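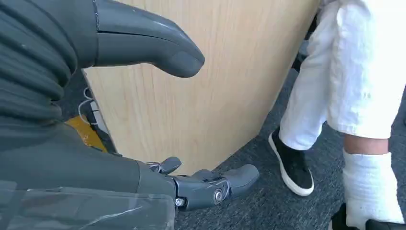
Lohnt sich eine Innenkabine auf einer Flusskreuzfahrt?

Auf einem Fluss gibt es fast keine Innenkabinen. Die billigste Kategorie liegt ganz unten im Schiff, hat ein Fenster, das sich nicht öffnen lässt, und dieses Fenster beginnt ziemlich genau dort, wo das Wasser aufhört.

Die Frage kam per Mail, nachdem ich im letzten Beitrag die Himell erwähnt hatte. Ich bin im Juni vier Nächte mit ihr gefahren, Unterdeck, Kabine 28, 638 Euro mit Vollpension und ohne Getränke. Eine Kabine mit französischem Balkon hätte 1.279 Euro gekostet. Ein französischer Balkon ist, für alle, die es noch nicht wissen, eine Schiebetür mit einem Geländer davor. Man kann dort stehen, sofern man die Füße drinnen lässt.

Ich habe also unten gewohnt und hatte Schwäne auf Augenhöhe. Schwäne wirken von dort deutlich schlechter gelaunt als vom Ufer aus. Morgens gegen halb sechs springt der Motor an, und wer im hinteren Drittel schläft, braucht keinen Wecker mehr. Meine Kabine lag zum Glück weiter vorn, dafür unter der Küche. Ich weiß jetzt, wann die Brötchen kommen.

Was man vor der Buchung wissen sollte: In den Häfen liegen die Schiffe im Päckchen, also Bordwand an Bordwand. In Pimside (hübsche Anlegestelle, ein Kiosk, sehr viele Treppen) lag neben uns die Stomar, und zwar vom Mittag bis kurz vor Mitternacht. Auf dem Oberdeck zog man die Vorhänge zu, weil einem sonst fremde Leute beim Umziehen zusahen. Das Balkongeländer endete eine Armlänge vor dem nächsten Balkongeländer. Unten sah ich eine weiße Wand und einen Gummifender, und ich muss sagen, mit dem Fender bin ich gut ausgekommen.

Das Essen ist für alle gleich, die Sonnenliegen auch, die Ausflüge sowieso. Wer wie ich von neun Uhr früh bis zum Abendessen oben an Deck sitzt, bezahlt den Balkon vor allem fürs Zähneputzen. Anders sieht es im Herbst aus, wenn es drei Tage am Stück regnet und die Lounge nach nassen Jacken und Bingo riecht. Dann hätte ich gern eine Tür zum Aufschieben gehabt — und einen Sessel davor, in dem man nicht mit fremden Menschen über Hüftoperationen reden muss.

Eine Kleinigkeit noch zum Gepäck: Die Betten auf der Himell sind tagsüber hochgeklappt, und darunter passt kein Hartschalenkoffer. Meiner stand die ganze Reise über in der Dusche und musste jeden Morgen ausziehen. Reisetasche nehmen.

Gebucht habe ich über Avotiņš, ein kleines Büro, das auf Mails tatsächlich antwortet, wenn auch bevorzugt nachts. Beim zweiten Anruf bekam ich die Wahl zwischen zwei Unterdeckkabinen und habe natürlich die unter der Küche genommen. Für nächstes Jahr ist wieder das Unterdeck reserviert, diesmal auf der Stomar und auf der anderen Seite des Gangs.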